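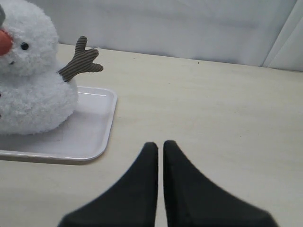
Chapter 6
Seasonal Goods

By the end of this chapter you should be able to explain why seasonal goods are planned differently from the goods a shop sells all year, to read a simple season sheet, and to say what is meant by the selling window, the order date and the carry-over. You will need the idea of stock cover from the previous chapter. If you are not sure of it, please read that section again before you go on.

6.1 A shop in Trodville

In Trodville there is a gift shop called Galli. It stands on the corner of the market square, it has one entrance and a narrow storeroom at the back, and for most of the year it sells the same things: greeting cards, mugs, candles, small toys, wrapping paper. The owner, Heiðrún Kjærgaard, knows these goods very well. If the plain white candles are running low she orders more from Tidano, the wholesaler, and they arrive within the same week. A mistake in such an order is small. When she has bought too few, she buys again. When she has bought too many, they wait on the shelf and are sold in the following month.

The winter goods do not behave in this way. Tidano asks for the winter order in the spring, long before any customer is thinking of the cold. The goods come in one delivery. There is no second delivery, and what is left on the shelf in January is wanted by very few people. All the knowledge that the owner has about her candles does not help her much with this decision, and she must make it once a year, with one year between each attempt and the next.

In her first winter she ordered 900 pieces of one range of small decorations. The entry in her notebook for 10/08/2022 reads: "Winter boxes arrived, all of them. Storeroom full to the door. Where do I put the cards?" At the end of the season 87 pieces were left. Was this a good result? Most students answer quickly that it was, since nine pieces out of ten were sold. But the question cannot be answered from these two numbers. We must also know at what price the pieces were sold, and when, and what the storeroom could have held in their place. We will come back to her notebook several times in this chapter.

6.2 What makes a good seasonal

A good is called seasonal when most of its yearly sales fall inside a short and known period. Both words are important. Short means that the shop has little time to correct an error. Known means that the period can be written in a calendar before it begins. Umbrellas sell quickly on rainy days, but the rain does not announce itself in the spring, and so an umbrella is better treated as a weather good, with a small stock held always ready. Sun hats are somewhere between the two.

It is useful to separate three kinds of season.

Calendar seasons are fixed by a holiday or a school term. Demand rises slowly, comes to a high point just before the day, and falls almost to nothing on the day after.

Natural seasons follow temperature or harvest. Gloves, garden seeds and strawberry jars belong here. The high point moves from year to year, sometimes by several weeks, and the fall at the end is softer.

Fashion seasons are made by the trade itself. A color or a shape is presented, it is sold for some months, and then it is replaced by another. Their length depends partly on what the sellers decide, and for this reason they are treated separately in Chapter 9.

One product can belong to two kinds at once. A knitted scarf with a holiday pattern is worn against the cold, which is a natural season, but the pattern ties it to a calendar season. In practice the shorter season wins. After the holiday the customer who still needs a scarf will choose the plain one, unless the price of the other is lowered.

6.3 The selling window

The selling window is the time between the first day on which the good is shown and the last day on which it can be sold at full price. It is shorter than the time the good spends in the shop. At Galli the winter decorations were already in the storeroom in August, but the first shelf was filled only in October. Between these two dates the goods cost money and earned nothing.

Opening the window early has a clear advantage - some customers like to buy before the crowd, and they rarely ask for a discount. It has also a cost. The shelf must be taken from something else, and the something else was perhaps selling well. In the notebook we find that the greeting cards were moved to a lower shelf behind the counter for this purpose, and that regular customers asked where they had gone.

Closing the window late is the more common error. A shop which has paid for its goods does not like to reduce them, and so the reduction is put off for a few days, and then again. Every day of waiting makes the necessary reduction larger. The branch manager of a department store in Tallthorpe described it to the author as holding an ice cube in the hand while looking for a better buyer.

6.4 Reading a season sheet

A season sheet records, for each week, how many pieces were sold, at which price, and how many remain. It does not need to be complicated. Galli uses a ruled page with four columns, and the totals are written in pencil.

Halfway through the window the sheet showed 353 pieces sold. A person who divides evenly would be alarmed by this, as it is well below half of the order. But sales in a calendar season are not even, and the weeks near the end carry more weight than the weeks at the start. To judge the number correctly we need the curve of an earlier year, and in a first season there is no earlier year. The owner had to decide with what she had. She left the price unchanged for one more week and then reduced the larger pieces only.

Before you read the next section, write down what you would have done in her place, and which further information you would have asked for from the wholesaler. Keep your answer. In section 6.5 we will build the curve for her second season, and you will be asked to compare the two decisions week by week.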